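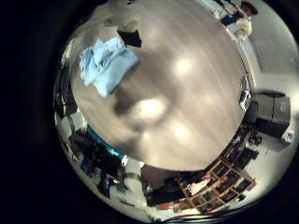 Renny Haldorf

10/04/2020

So the shopping list. I promised back in August that I'd write up what we're planning to buy for the robot room, and then the Planik sheet got so messy I was embarrassed to show it to anyone (there was a tab called "misc misc"). It's cleaned up now, mostly, so let's go!

First the big number. We have $3220 left for the rest of the year, and that has to cover everything that isn't the robot itself. I used to think of that money as "accessories." I don't anymore. Cameras, cables, mounts, spare finger covers, a shelf to put it all on, shipping for all of the above... it's the stuff that decides if you get any work done on a given morning.

The biggest single line is wrist cameras. I want the really wide kind, where one shot gets you the floor, the cloth on it, the shelves and half of the room curling around the edges. They look silly on a monitor but I've gotten very fond of them. Kosdale quoted us $763 for a pair with brackets, and that's before tax. The Kosdale price includes the lens caps and a short cable, and the short cable is too short, so add a longer one. I always forget the longer one! It has its own row in the sheet now, in bright yellow.

Next up, grippers. I went back and forth with Šindelář for ages over replacement finger covers. They sell them singly or in a box of 13, which is such a strange number to put in a box, and the box is a much better deal if you go through them the way we do with cloth work. Picking up towels sounds gentle on the hardware, but the fingertips scrape the floor or the table on nearly every try if your heights are a hair off. I put one box on the list and a second one in the "if there's money" column.

Then cloths. Please budget for cloths! I didn't the first year and ended up bringing towels from home. Get several in the same color, plus a couple that are nothing like the others, and buy them all in one go, because the store will change the fabric on you and then your old results and new results don't line up. They're the cheapest thing in the whole sheet and I still managed to run out.

Cable management is the line I keep getting teased about. I've got $30 in there for sleeves and clips and I already know it should be more. Every arm has a cable, every camera has a cable, and they all want to go exactly where the arm wants to go.
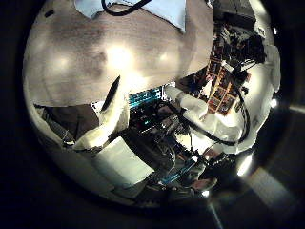
A reader wrote in after the August post to say that I was doing this in the wrong order, and that spares should get a fixed share of the money before a single new thing goes on the list, or the new things will eat it every time. Fair! I've been burned by that. I moved the spares to the top of the sheet last night and the total came out over, so something has to give, and I think it's the new table. The wooden one does fine. I wanted one with adjustable legs, but I can live without.

The other thing I'm stuck on is where to have it all shipped. The depot in Irkimow is cheaper but you have to go pick things up yourself, and the last time I did that I spent most of an afternoon in a parking lot waiting for somebody to find a box with my name on it. Door delivery costs more and they'll only come in the mornings. I've put the depot in the plan for the heavy stuff and door delivery for the cameras, and I may change my mind on that before the order goes out.

If you've bought from Šindelář and know how long the covers really take to arrive, leave me a comment. Their site says "soon," and I'd like to put a date in the sheet.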